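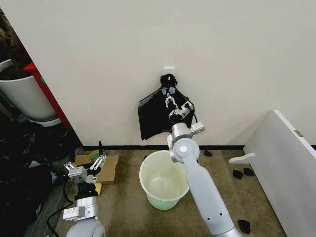

Workplace Equipment Review: The Carik Two-Arm Service Unit in Daily Custodial Work
Prepared for the Facilities Office, Trallton Campus
Reviewed by Perrine Courtois
2021-06-04

Scope

The Facilities Office leased one Carik unit to assist the custodial staff with light repetitive tasks in the office wings. The present review considers the unit as a piece of equipment and considers its effect on the staff who share a shift with it. It does not address the floor-cleaning machines supplied by Mirnard, which were reviewed separately.

The trial covered 33 shifts and 2,094 logged tasks. Most of these concerned waste: taking a bag from a wall hook, opening it, lining a bucket or bin, and moving small items off the carpet. The remainder were wiping tasks on desks and window ledges.

Handling

The two-finger grippers are the strongest part of the design. The slender parallel fingers can pinch a single fold of thin plastic, a task at which the Halim unit tested earlier failed repeatedly. Rigid objects such as tape rolls and cardboard gave little difficulty.

Bags remain the slowest item. A new bag clings to itself, and the unit will often try several grips before it finds the opening. An experienced custodian lines a bucket in a few seconds. The Carik unit needed considerably longer, and on 15 occasions a bag was torn and had to be replaced. The Office regards this rate as acceptable for overnight work and unacceptable during business hours, when the unit stands in a walkway while it works.

Adhesive hooks deserve a separate note. They are inexpensive and the unit locates them well against a plain wall, but they loosen under a steady downward pull. Staff have been asked to press each hook firmly at the start of the shift. Screw-mounted hooks should be priced before any renewal of the lease.

Performance on the floor depends on how the area has been left. Small dark objects on a speckled carpet were picked up reliably when they lay apart from one another. In corners where bags, fabric and bins had collected in a heap, the unit generally stopped and requested assistance. Several rooms used for storage were removed from its route for this reason.

Effect on staff

The Office had expected the principal change to be a reduction in bending and lifting, and staff reports support this in part. Custodians assigned to the east wing reported less stooping to low buckets. Some of that relief was offset by a new duty, namely preparing rooms so that the unit could work in them. Chairs must be pushed in, cords raised, and loose panels leaned where the arms will not strike them. None of this appeared in the original job descriptions, and it was not initially counted as working time. The shift schedule has been corrected.

Settimio Fontana, shift lead for the east wing, submitted written comments on behalf of his crew. He wrote: "We spent the first weeks following it around. Now we leave it alone and check the list when it calls. I would like the calls to go to one person and not to everyone's phone." The Office agrees with this request. During the trial, every call for assistance was sent to all staff on duty, which interrupted people who were nowhere near the unit.

No positions were eliminated during the trial and no hours were reduced. Staff nonetheless asked on more than one occasion whether this would continue, and supervisors were not given a prepared answer. A written statement should be issued before the trial is extended.

Cost

The monthly lease is $2,936, including remote support. Replacement finger pads are charged separately. At the present pace of work, the lease cannot be justified by time saved alone. The case for the unit rests on reduced strain and on coverage of overnight shifts that have been difficult to fill.

Recommendation

The Office recommends extending the lease through August on overnight shifts only, with assistance calls directed to a single designated employee and preparation time entered on the schedule. The daytime route should be suspended until bag handling improves. Custodial staff should be consulted on any change to the list of rooms.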